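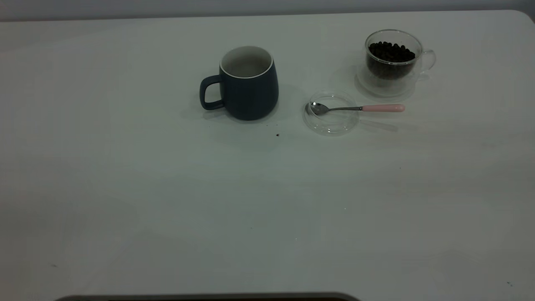

How often do I need to descale the Brisberg?
Every 10 weeks if your tap water is hard, and twice a year if it's soft.

4. Descaling and first rinse

I put this off for ages with my first machine and paid for it with a dead pump, so please don't skip this part! It's easy, it's a bit boring, and you can do the dishes while it runs.

Before you start
Get a packet of Skillier descaling powder (the citric acid kind, not the tablets) and a big bowl that fits under the spout. Take the water filter out of the tank. I forget this every single time, and the filter is no good once it's had acid through it.

1. Switch the machine off and let it cool down for an hour.
2. Empty the tank, tip in one packet of powder, and fill to the upper line with lukewarm water. Stir it with a long spoon until you can't see any grains.
3. Put the bowl under the spout and push the steam lever all the way down.
4. Switch on while holding the rinse button. Let go when the light turns orange.
5. Wait. The pump runs in short bursts with long quiet gaps in between, and the gaps are supposed to be there (I thought mine had broken).
6. When the light blinks, empty the bowl, rinse the tank well, and fill it with plain cold water.
7. Press rinse again and let the whole tank go through. If you still smell lemon, run one more.

Caution: the water coming out in step 5 is very hot and it spits. Keep your hands and sleeves away from the spout, and don't lift the lever until the light changes.

Caution: never use vinegar. It eats the seals, and a new seal kit from Bovwood takes forever to arrive.

Note: owners of the older Mäkelä model don't have an orange light. Hold the rinse button until you hear two clicks, then carry on from step 5.

Note: if the display shows 368, the tank isn't seated properly. Pull it out, wipe the little valve at the bottom, and push it back in firmly. Code 291 means the pump has sucked in air, so top up the tank and press rinse once more.

Put the filter back in, throw away your first cup, and set the reminder in the menu for next time.

Steps last checked Jan 25, 2021.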